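# Sorting, One Episode at a Time

The task list at Lubis fits on a single sheet. Pick up the small items scattered on the table, put them in the baskets, clear the surface. Shirley Landry, who runs data collection at the Plavitthorpe site, wrote it in an afternoon. Getting enough good examples of it has taken the rest of the summer.

A learning system of this kind is given no rules for where an object goes. It is trained on recorded episodes in which an operator drives the arms through the job. Each episode stores joint positions and video on a common clock. The Pomari set, as the team calls it, stood at 504 accepted episodes at the start of September 2024.

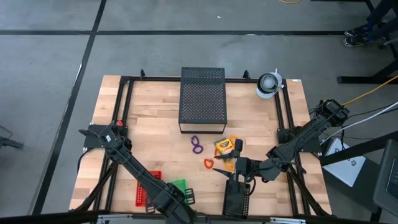

*Both arms at the worktable, with small items and baskets set out between them.*

Operators work in blocks of 40 episodes. Between episodes the items are moved by hand to new positions, and the baskets are shifted as well. Valtteri Koivisto, who reviews the recordings, rejects any block in which the layout hardly changes.

"If the basket is always on the left, the model learns left," he says. "It does not learn basket."

Soft and hollow items cause most of the trouble. A plastic loop can be gripped at many points along its edge, and two operators will seldom choose the same one. Landry considers this useful up to a limit. Past that limit the model averages between grips and closes on air. The written guidance now names 3 acceptable grips for loops and leaves the choice to the operator. 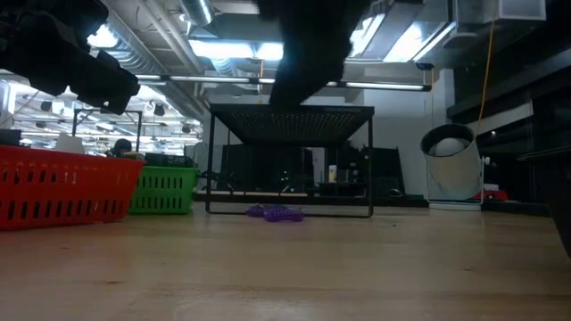 Camera placement was settled later than it should have been. An arm reaching across the table can hide the object it is reaching for, and a single view gives the model nothing to work with at that moment. Liviu Surdu, the engineer responsible for the rig, added views at different heights and angles and then fixed them in place. A mount that moves between sessions makes the older recordings harder to use. Alignment is checked at the start of every shift against a stored reference.

Failed grasps are kept if the operator recovers. An early version of the set contained only clean runs, and the model trained on it, Nistis, had no response to a dropped item. It went on to the basket with an empty gripper and opened it. Recoveries now make up 13 percent of the set.
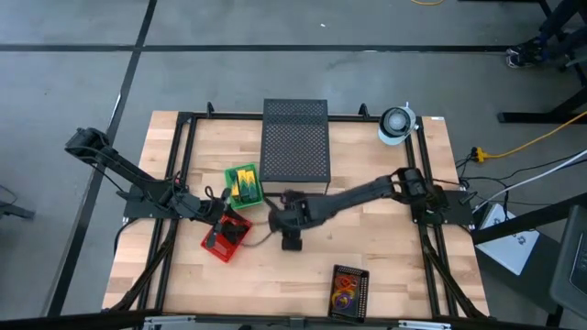
*One gripper lowered at the red basket, the other over the middle of the table.*

The next round, planned for October, will add items the model has not been trained on. Koivisto wants those recordings held back for testing only. Landry would put half of them into training. The two had not agreed by the time of my visit, and the new task sheet was still blank below the title.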